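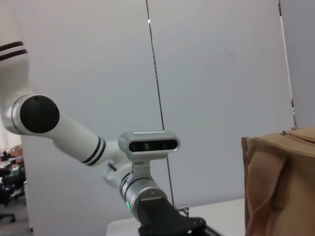 Tan bag at the corner of the white table, August

Morning, started 7:40ish. Got the Fimora out of its plastic first thing and onto the table so the canvas could relax. It had been squashed under the other samples since the box came from Toledo and the bottom had a crease in it you could lose a pencil in. Steamed from inside, low, hand in a towel. Crease mostly gone. Still a faint line if you tilt the bag toward the window, don't think a customer would ever find it.

Weight on my kitchen scale (the good one is still out for calibration, whoever has it pls bring it back): 266 g empty. Will redo on the good scale. Spec sheet from Dikholm doesn't give a weight at all, just "light." Thanks Dikholm.

Canvas. Khaki-beige, same lot as the swatch card or close enough. Held the card up at the window and under the tube lights. Under the tubes the body goes a bit yellower than the card, at the window I can't tell them apart. Calling it a match. Piping is a darker brown than I remember us picking, Kulap says it's exactly what we picked and has the email. OK. It does look good with the tan, it finishes the edge and hides the seam allowance where the bottom curves.

Piping join: checked inside and out, found the overlap at the bottom back. Bit lumpy. Cord ends were butted and then the cover folded over twice, so you've got four layers plus the cord ends in one spot. Ask them to skive or stagger. Same complaint as the last sample, copy the wording from there.

Standing up. Main thing I wanted to know today. First sample fell on its face every time you let go. This one stands by itself empty, on the white table, walls up, top boxy. The new stiffener in the base is doing that I think. Walls have no stiffener, the canvas itself is a heavier weight now and the piping helps hold the side edges. Walked away and had coffee, came back, still standing. Put the paperback in it, still standing. Put the paperback against one wall so the load was all on one side, leans but stays up.
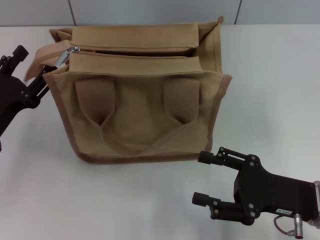

Fimora upright, straps folded down on the front panel, zip pull at the left end

Straps. Folded down against the front they make two loops that come together low on the panel, sort of a U. I like how that sits. Question is whether they stay down in the shop display or spring up, Kulap wants them down for the shelf and up for the hook. Pressed them down by hand, no clip, no stitching. One wanted to twist at the anchor. Turned it, pressed again, better. Might need a slightly longer box stitch at the anchor so the strap leaves the bag flat. Measure the anchor on the old Flendus tote for comparsion, that one never twisted.

Strap drop: fine on my shoulder over a t-shirt. Tight over a winter coat. Kulap is shorter and says it's fine over anything. Need someone tall.

Zipper. Runs along the top compartment. Pull is silver, good size, easy to grab. Ran it by hand full length both ways a bunch of times. Catches at the left end, last thumb's width, where the lining sits too close to the tape. Not bad but you feel it. Trimmed one loose thread there and it got a little better, so part of it was just the thread. Rest is the lining. Move the lining topstitch back from the tape.

The bench cycle count from Dikholm for this zip: 3,928 before the slider opened up. They say target was 3,000, so it passes. I'd like to know if that was on a bare zip or one sewn into a bag. Curved tape in heavy canvas is a different animal. Asked, waiting.

Flap. The piece of canvas that folds back at the left, by the pull. Folded back it stays put pretty well. Folded in, it gets under the slider if you're not watching. Two ways to go:
- shorten it so it can't reach the tape
- tack it down at the corner and lose the flap
Kulap for the first, me for the second. Mock up both on the muslin, cheap enough.

Little pointed tab at the top right corner. Thought it was a mistake. Drawing calls it a "finger tab", to hold while you pull the zip the other way. Fine, it works, I used it without thinking after the third go. But it's pointy and will go gray with handling in no time. Round it off. Also it needs to lie a bit flatter, keeps catching my sleeve.

Side panel, right. Edge flares out some when the bag is empty. Pushed it in, it comes back out. Could be the piping cut on the straight instead of the bias, could be the panel itself is a hair too wide and the extra has nowhere to go. Unpick a short length and see. Don't do it on this one!! This one goes back to Toledo whole. Use the second sample.

Pocket test, quick: phone, keys, reading glasses case all go in the zip compartment together and it closes. Add the charger brick and it doesn't close. Water bottle stands up in the main part if there's something next to it.

Dirt: rubbed a bit of graphite on the inside of the second sample's hem and went at it with the gum eraser. Mostly lifts. Leaves the canvas slightly fuzzy. Try the damp sponge tomorrow before putting anything about cleaning on the tag.

Label placement still open. Kulap wants it inside. I had it pinned under the straps on the paper pattern and you can't see it when they're down, so inside is probably right. Ask Flendus for the woven sample in the brown, same as piping.

To do
email Dikholm re zip test, lining topstitch, piping join
muslin flap x2
round the tab on the pattern, redraw
good scale!!
box stitch measurement off the Flendus tote
pack the Fimora with paper inside this time, base flat, NOT under the other samples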